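The Blue Chair

Anisa Govindasamy had the back bedroom at her aunt's house until the end of March. The aunt, Rohani, had moved to an apartment near her son and wanted the house cleared before the buyers came in. She had left Anisa the keys, a list, and a freezer full of soup.

The list was in pencil on the back of a Tritmont Gas envelope. Kitchen, it said. Hall closet. Sewing things to Noemi. At the bottom, underlined, it said: Wahyudi's box, ask him first.

Anisa had asked him first. She had called her cousin twice and left a message the second time. He called back at 11 at night from a truck stop in another state.

"What box?" he said.

"The pink one. It was on the shelf in the closet in here."

"I don't remember a pink one."

"Your mother does."

She could hear engines behind him. He asked what was in it, and she said she hadn't looked. He told her to go ahead and look, and then throw it all out, and then he said no, wait, tell me what's in it before you throw it out. She said she'd call him in the morning. He said he'd be driving in the morning but he'd pick up.

She slept badly. The bed was the one she had slept in as a child when her parents were working, and the mattress had a slope to it that she had forgotten. At six she gave up and made coffee. Then she went back, set the box down beside the chair, and opened it.

The chair had always had a cover on it. There had been a green one, and one with ferns that came from the Escobar store downtown before it closed, and now it was blue. She had never seen what was underneath. She thought about pulling the cover up to check and didn't.

She put things on the seat as she decided about them. The papers went straight into the trash bag. They were mostly school papers, and a warranty for a Jovatley radio nobody owned anymore. The things she was less sure of went on the chair.
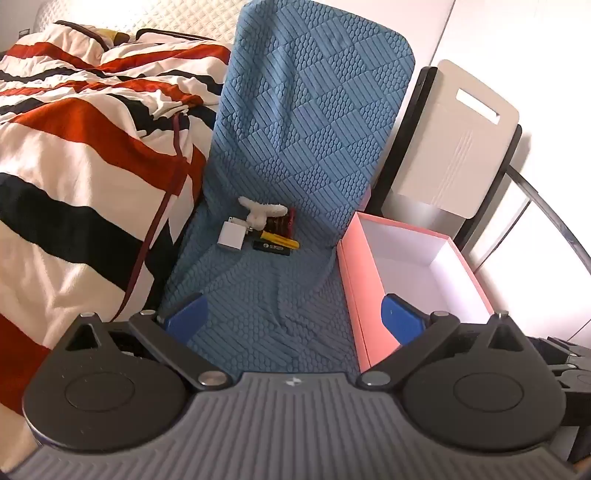 Photo: Fiifi Zakaria

At nine she called him.

"Okay," she said. "There's a charger. White, kind of boxy."

"Throw it out."

"It might work."

"Work with what?"

She moved it a little to the side. "There's something with a yellow handle. A tool."

"That's Dad's," Wahyudi said.

"Are you sure?"

"He painted half his tools yellow so the guys at work wouldn't walk off with them. Does it look painted?"

She picked it up and turned it over. She couldn't tell, and she said so. He was quiet and she could hear the road under him.

"Keep that," he said.

She told him there was a flat black bar with small writing on it, and he didn't know what that was, and neither did she. She told him there was a packet, brown with a red edge. He asked if it was the coffee candy. She said she hadn't opened it and she wasn't going to.

"And there's a white stuffed thing," she said. "With ears. I think they're ears."

"That's not mine."

"It was in your box."

"It's yours, Anisa. You left it in the car when you went home that summer. You were six or seven. Mom was going to mail it to you and she kept saying she'd mail it."

Anisa sat down on the edge of the bed. The striped blanket was bunched up at the head end where she'd kicked it in the night. She had no memory of the animal at all. She remembered the summer, or the end of it, the drive to the airport with the windows down and her aunt singing. She remembered that the ticket had cost $100 and that her mother had said the number several times on the phone.

"I don't remember it," she said.

"You cried the whole way to the airport. Mom thought it was about leaving."

"It probably was about leaving."

"Well," he said. "I've got to get over for this exit."

After he hung up she stayed where she was for a few minutes. A car door shut outside. It was Noemi Okafor from across the street, come for the sewing things, and she had brought her own bags. Anisa took her down the hall and they loaded up the thread and the patterns and the good scissors. Noemi asked how the selling had gone. Anisa said the buyers had wanted $3000 taken off for the roof and Rohani had given it to them without arguing.

"That's not like her," Noemi said.

"No."

"And what are you taking?"

Anisa said she hadn't thought about it. She carried the heavier bag across the street and came back.

In the bedroom she put the yellow-handled tool in a padded envelope and wrote Wahyudi's address on it. She put the charger and the black bar in a grocery sack for the electronics drop. The packet she threw away. Then she took her coat off the door and packed her suitcase, clothes first and shoes down the sides, and laid the white animal on top, where it kept the lid from closing until she pushed down on it.

She folded the blanket. She still had the kitchen to do.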